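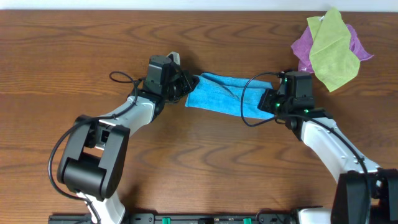 Cinau sets two-arm towel folding budget, holds order until February

6 January 2023

Cinau, the cloth rental and laundry company, has approved a budget line for two-arm folding stations at its small-goods plant but will not place an order until a second round of bench work is finished in February. The purchase would cover two stations to start, with an option on four more at the same unit price.

The stations are intended for microfiber cleaning cloths and hand towels, which the plant sorts and folds by hand. Flat sheets and table linen already go through a conventional feeder and folder line and are outside the scope of the project.

Each station consists of two small arms fixed to one black rail along the front edge of a table. The arms reach in over the work surface, each ends in a two-jaw gripper, and a cloth is held between them by its opposite ends. Bench work uses cloths in different colors, including light blue, purple and lime green, so that operators and the vision software can tell one piece from the next when they are stacked.

Planning figures

The business case was prepared by Gilmar Holanda, who handles equipment planning at Cinau. It assumes that one station, running unattended for part of the shift, replaces 1,074 hours of hand folding per year. The figure comes from the plant's own time sheets and excludes sorting, which stays manual under every option in the plan.

Hardware is not the largest item. Arms, rail, grippers and table together come to less than half of the first-year cost of a station. The remainder is split among software licensing, integration, operator training, spare parts and a guard enclosure. The enclosure was missing from the first draft of the budget and was added after the plant's safety review, which asked for a fixed barrier on three sides and an interlocked panel on the fourth.

Software is priced at $448 per station per month, with no reduction for idle months. Holanda had asked for usage-based pricing and did not get it. "The plant is slow for part of the year and the fee runs regardless," he said. "We put it in as a fixed cost and the payback moved out. It is still inside the limit we work to."

The plan allows for one full set of gripper jaws per arm in stock at all times, plus one spare arm shared by all stations. Cables are listed separately as a consumable. On arms of this size the gripper cable is routed outside the housings in an open loop, and the plan calls for a visual check of every loop at shift change and a replacement interval to be fixed once wear data is available.

Supplier position

Two suppliers remain under consideration. Pikum offers a complete station with table, rail and enclosure, delivered assembled. Plelex offers arms and grippers only, at a lower price, and leaves the rail, table and wiring to the buyer. Both offers use electric grippers. A third bidder, Khổng, withdrew its arm package and is now quoting for the enclosure and installation work alone, under either option.

The Pikum offer carries a longer delivery time. The Plelex offer would require Cinau's maintenance shop to build the stations, and the shop has said it can take on two before the spring shutdown but not six. If the option on the four additional stations is exercised, the Plelex route would need outside labor that is not in the present budget.

Both quotations are valid to the end of February. Neither supplier has committed to holding its price beyond that.

Bench work

Bench work is led by Lụa Chu, a process engineer at the plant. The first round dealt with picking a cloth from a stack and holding it by both ends. The second covers laying it down flat and making the first fold.

According to Chu, the hold is where the two grippers interfere with each other most. If one jaw takes in too much fabric, the cloth gathers at that end, the lower edge sags, and the fold line comes out skewed. A twist in the middle has the same effect. The arms can correct either fault by releasing one end and taking it again, at a cost in cycle time.

"Picking is a solved step as far as I'm concerned," Chu said. "What I want to see is how often we have to regrasp, and the cycle time in the budget assumes once per cloth at most. If it is twice, the hours figure has to be redone."

The acceptance test for the second round is a lot of 100 cloths, mixed in color and fed from a loose stack, folded without an operator touching the station. Cloths that are dropped or folded out of tolerance are counted as failures and are not rerun. A separate lot of 100 will be run with laundered cloths that have reached the end of their rental life, as worn microfiber is limper and its edges are harder to find.

The table surface is also under review. The bench has a wood top with a strong wavy grain. Chu has asked for a plain matte surface at the production stations, to give the cameras a uniform background, and the cost of one replacement top per station has been added to the integration line.

Floor space and power

The two stations would stand side by side at the end of the sorting conveyor, in a bay now used for cart storage. Each runs from a standard outlet, and no new electrical service is needed for the initial pair. Six stations would require a new distribution panel. The panel is listed in the plan as a contingent item with no amount against it, pending a site visit by Khổng.

Compressed air is not required. Network drops are, and the plant has two spare in the bay.

Staffing

No positions are cut in the plan. The hours released are assigned to sorting and inspection, where the plant has been running overtime. One operator per shift would be trained to clear faults and restart a station, and maintenance would receive two days of instruction from whichever supplier is chosen. Arm repairs beyond jaw, cable and gripper replacement would be done by exchange with the supplier.

Next steps

The remaining approvals are as follows:

Second-round bench results, due in February
Revised hours figure, if the regrasp count exceeds the budget assumption
Enclosure drawing and installation quote from Khổng
Selection between the Pikum and Plelex offers
Purchase order for two stations

Holanda said the option on the four further stations would be taken up separately and would depend on measured output from the first pair. Cart storage will be moved out of the bay once the purchase order is issued.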